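Mending Evenings, Pesville and Dokitz
Progress report to the Mäkelä Fund, second period, through January

Sending this a bit ahead of the full accounts. Bookkeeping is still waiting on two invoices from Workska, the numbers below won't change but the spreadsheet will look different when you get it.

Where we are

Pesville is running every week as planned. 22 evenings held, none canceled, one started late because the heating was out and we had to move across the hall. Dokitz opened later than we said it would. The lease on the first room fell through and the second one needed an electrical inspection before we could plug in more than a couple of irons. It has now had seven evenings. We are counting those seperately so you can see the two sites side by side.

Total sign-ups across both: 200. That is sign-ups and not people through the door. Plenty of people put their name down and come once, or not at all, and in the last report we mixed the two up. Sorry about that. Regulars, meaning four evenings or more, are at 70, nearly all Pesville.

What people bring

Still mostly zippers and hems. Coats in the cold months, school trousers with the knees gone, a surprising amount of bedding. We had planned the first half of each evening as teaching and the second half as open table. In practice people arrive with a thing that needs fixing by tomorrow and don't want a lesson on seam types first. So from November we switched the order. Open table first, short lesson at seven for whoever stays. More stay than we expected.

Knitwear is the gap. We get asked for darning and sweater repair most evenings and have one instructor who can do it well. Would like to move part of the printing budget to pay for a second, see below.

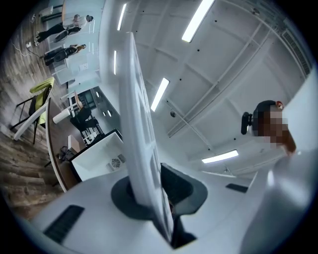
Leaning in for a look, January.

Machines and supplies

Six sewing machines bought under the grant, all in use. Two went back to Workska for timing problems, covered by the service agreement, back in under a month. The overlocker is the one we regret — too fussy for beginners, threads itself wrong if you look at it, and it takes an instructor away from the group for ten minutes at a time. We'd rather swap it for a plain heavy-duty machine that can handle denim. Workska have said they'll take it back against the price if we decide by spring.

Thread and needles are over budget. Fabric is well under, people bring their own scraps and leave more than they take. Storage at Dokitz is getting tight becuase of this.

Childcare

Not in the original plan. At Pesville the corner with the toys has been the difference for a lot of parents, going by the feedback cards. Dokitz has no space for it in the current room. If we get the side room from April we will try it there too. No extra money asked for this period.

Problems

Buses to Dokitz stop early. People leave before the lesson to catch the last one. We'll start the Dokitz evenings an hour earlier and see if that helps.

Feedback cards are too long. Half come back with only the first question filled in. New version is four questions and a blank space.

Sign-in sheet from one December evening is missing. We have left that evening out of the regulars figure and not guessed.

Next period

Earlier start at Dokitz. Second knitwear instructor, if you agree to the move from printing. Decision on the overlocker. Daytime session at Pesville, one trial, probably a morning.

What we need from you

A yes or no on the budget move, by email is fine. Also confirmation of which template you want for the final report, the one on your site seems to be last year's.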